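Whose Name Is on the Bracelet?
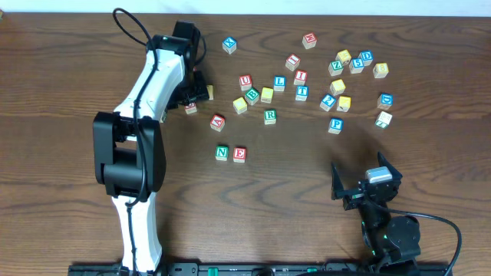 Alphabet blocks on a wooden tabletop, with two robot arms.

The accessories trade has become very comfortable with famous names. When Trultine announced in August that its next range of bracelets and charms would carry the signature of the television presenter Ruth Llanos, few in the industry raised an eyebrow. It is the position of this column that somebody should have.

The objection is a narrow one. A well-known person is entitled to lend a name to a product and to be paid for doing so. The difficulty lies in what the customer is led to believe. The Trultine launch material refers to Ms Llanos as the designer on 17 occasions. The credits on the inside of the box give that role to Drostby, a studio which also supplies 8 other labels, and which is mentioned once, in small type.

Drostby is a capable studio and its work deserves better treatment. The clasp on the principal bracelet is neat, the weight is well judged and the enamel is evenly laid. A buyer who pays 300 pounds for the piece is receiving sound workmanship - though the makers of it go almost without thanks.

There is also the question of smaller firms. Ngcobo, a family business that has sold initial pendants for two generations, wrote to its customers this summer to explain that it would not be signing a celebrity partner. It received 1,227 replies, most of them supportive. Goodwill of that kind is valuable, but it does not secure a window in a department store, and the buyers who allot those windows continue to ask first which face will appear on the card.

Nultum, the retailer stocking the Llanos range, could improve matters at little cost. Its product pages already state the metal, the stone and the country of manufacture. A further line naming the designer would sit comfortably beside them. Ms Llanos might then be described as the face of the collection, a role she performs with evident charm.

Other retailers should be asked to adopt the same practice before the Christmas catalogues go to print.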